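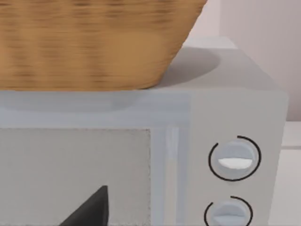 What is devulcanization?

Devulcanization is the partial undoing of the chemistry that makes rubber tough, so that old rubber can be mixed, shaped and cured a second time.

Overview

Vulcanized rubber is rubber that has been heated with sulfur until its long molecules are tied to one another by short sulfur bridges, known as crosslinks. Before the treatment, natural rubber is sticky in summer and brittle in winter. Afterward it springs back, sheds water and puts up with decades of abuse. The same bridges also stop it from melting. A thermoplastic bottle can be chopped, warmed and pressed into something else, but a vulcanized hose that is heated hard enough will scorch, smoke and remain, to the end, a hose.

Devulcanization tries to cut the bridges and leave the molecules alone. The bond between two sulfur atoms is somewhat weaker than the carbon bonds along the main chain, and the whole field lives in the gap between the two. It is a narrow gap. Most processes break some of both, and much of the literature consists of polite disagreement over how much.

Devulcanization and reclaiming

The terms are often used as if they meant the same thing, particularly in sales brochures. Reclaiming is the older word and the looser one. It covers any treatment that turns scrap rubber into something soft enough to work, including treatments that do so by chopping the main chains to pieces. Reclaimed rubber of this kind is cheap and easy to process, and it is weaker than what went in. Devulcanized rubber, in the strict sense, keeps most of its chain length and therefore more of its strength. In practice nearly every commercial product falls somewhere between the two, and is named according to the ambitions of the seller.

Feedstock

Scrap is first ground to crumb. Steel and textile are removed with magnets, screens and air, in that order at most plants, though there are firm believers in the other order. Factory scrap such as trimmings and rejected seals is the preferred feed, as its recipe is known. Scrap from worn-out goods is cheaper and more plentiful, and its recipe is known only in the sense that someone, somewhere, once wrote it down.

Finer crumb treats more evenly but costs more to grind. Carbon black, oils and antioxidants from the original compound remain in the material throughout and must be allowed for when the new compound is mixed.

Methods

Thermomechanical. Crumb is forced through a heated extruder, usually one with twin screws, where heat and shear do the cutting. The method is continuous and needs few chemicals, and it accounts for a large share of newer plants. Its weakness is temperature. Shear makes heat, heat breaks chains, and an operator who looks away at the wrong moment is back in the reclaiming business.

Chemical. Agents such as disulfides, thiols or amines are added to attack the sulfur bridges or to cap the broken ends before they find each other again. Results can be good. The smell is discussed less often than it deserves.

Microwave. The material is heated from within by microwave energy, which is taken up readily by compounds containing carbon black and much less readily by those without it. Heating is fast, and so are mistakes. Pale rubbers are generally unsuitable unless something absorbent is added.

Ultrasonic. High-frequency vibration is applied to rubber under pressure, typically at the die of an extruder. The treatment takes seconds. It has performed well in laboratories for a long time and continues to do so.

Biological. Certain bacteria can oxidize sulfur at the surface of crumb. They work gently and selectively, at the pace one would expect of bacteria, and additives in the rubber tend to kill them.

Measuring the result

The usual test is to soak a sample in solvent. The portion that dissolves is called the sol, and the swelling of the rest gives an estimate of how many crosslinks survive. Comparing the two indicates whether bridges or chains were broken. Viscosity is also measured, mainly because it is quick. A low figure shows that the material is soft. It does not show why, a point regularly overlooked by people with material to sell.

Commercial use

Devulcanized rubber is almost always blended with new rubber. Small additions, often near 5 percent, pass unnoticed in many compounds. Larger ones shorten the scorch time, roughen the surface and bring letters from customers. Typical uses include mats, gaskets, conveyor covers, solid wheels and the less visible layers of footwear.

The plant at Indau is frequently mentioned as a middling example of the type. It was built by Brudell to treat 4,000 tons of factory scrap a year on a twin-screw line, and in its first year treated 915. The shortfall was blamed on feedstock, then on the grinder, and finally on the forecast. Tallberg, which took over the site, added a second screening stage and dropped worn-out goods from the feed, after which output rose to a level the company described as satisfactory and did not otherwise specify.

Paiva, a smaller producer, took the opposite course and runs batches of roughly 400 pounds, each matched to a single customer's own scrap. The rubber goes back to the factory it came from. This settles the question of the recipe and limits the market to customers who make enough bad parts to be worth visiting.

Limitations

Cost is the main one. Devulcanized rubber competes with new rubber, whose price moves up and down, and a plant that makes sense in one year may look like a hobby in the next. Consistency is the other. Buyers will accept a mediocre material that is the same every month far more readily than a good one that varies, and mixed scrap varies.

The process can be repeated on the same rubber, though each pass takes something from the chains. There is no agreed limit on the number of passes.

See also

Crumb rubber
Pyrolysis
Sulfur vulcanization
Thermoplastic elastomer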